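Folding a big hooded puffer so it fits on a shelf

My winter coat has beaten me three years running. It's a long quilted puffer with a fixed hood, and every spring I roll it up, tie something round it and stuff it on the top shelf of the wardrobe. By the next morning it has crept out and is leaning on my jumpers. I've got one shelf for all the outdoor things in this flat, and the coat takes the lot.

I don't want to use one of those vacuum bags again. The last one leaked, and the coat looked very sorry for itself when I got it out. Is there a way of folding a puffer so that it stays folded? And what do you do with the hood? I always end up with it sticking out like a handle. The label says 500 g filling, if that helps anyone.

Posted by Sorkport

----

Just hang it up. Coats are meant to be hung. Wide hanger, zip done up, job done.

Posted by Skiltdale

----

Hanging is lovely if you have the rail for it, but the poster says shelf, so let's do shelf! I fold four of these every spring (two of them enormous) and I've got quite fond of the job. A puffer is mostly air, and all you're doing is showing the air where the door is.

First, make sure it's properly dry, right through to the seams under the arms. Empty the pockets. I found a whole pair of gloves in one last year, which I had already replaced, twice.

Then find the biggest flat surface you have. For most of us that's the bed, and I'd make the bed first and put a cover over it so there's something smooth underneath. The floor works too but your knees will complain.

Now the zip. Do it up before you start, all the way to the neck. This matters more than any other step. With the zip closed the two fronts behave as one piece, and with it open they slide about and you'll be chasing them the whole time. Snap any poppers shut as well.

Lay the coat on its back, front facing up, with the hood stretched out flat beyond the neck and the sleeves out to the sides. Smooth it with your forearms, from the zip outwards. You'll hear it sigh. Don't worry about getting every wrinkle out of the sleeves, they always bunch at the elbow and it makes no difference in the end.
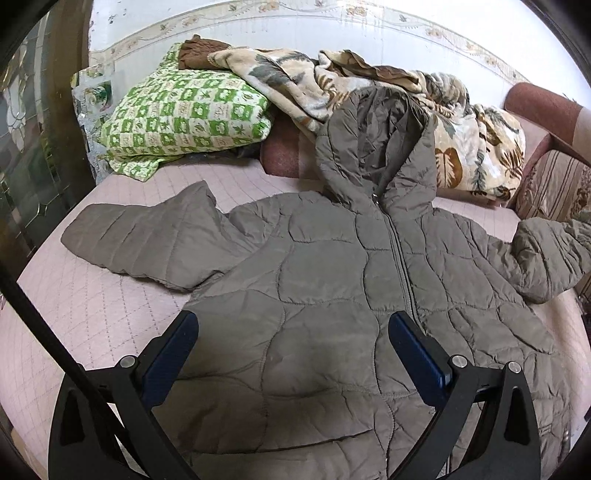
Mikkel Briem

From that position, with the hood open at the top and the zip running down the chest, it goes like this:

Fold the hood down over the chest first. Press it flat with both hands and hold it there for a slow count of ten. It's the hood that makes the lump later on, so give it the time.

Bring one sleeve across the body, then the other on top of it, with the cuffs pointing down towards the hem. If they are very long, bend them back at the elbow.

Fold each side in by a third, so you have a long, thick strip. Then roll from the hem up towards the neck, leaning on it as you go -- really lean, use your weight, you won't hurt it. Stop and squash after each turn.

To keep it shut, use an old pillowcase. Slide the roll in, twist the open end and tuck it under. Cotton lets the filling breathe, so it comes out in October looking like a coat. Ten minutes on a hanger and a good shake and it's back to full size -- I love that bit!

Don't squash it so hard that it feels like a brick. Firm loaf of bread is what you're after.

----

Did the pillowcase thing this afternoon and it FITS. There is room next to it for my walking boots. The hood bit was what I'd been getting wrong, I used to leave it until last. Thank you so much Mikkel!

Posted by Sorkport

----

Can I add that a wide belt works instead of the pillowcase, but only loosely done up. I had mine too tight and there was a dent across the back until nearly Christmas. Also if your hood comes off, take it off and put it in the sleeve.

Posted by Vultumholm

Related posts
Washing a down jacket at home without lumps
How do you store wellies in a small hallway?
Zip pull came off my anorak, can it be mended?
Best way to fold a fitted sheet (456 replies)
Musty smell in the wardrobe every September
Getting candle wax out of a quilted bedspread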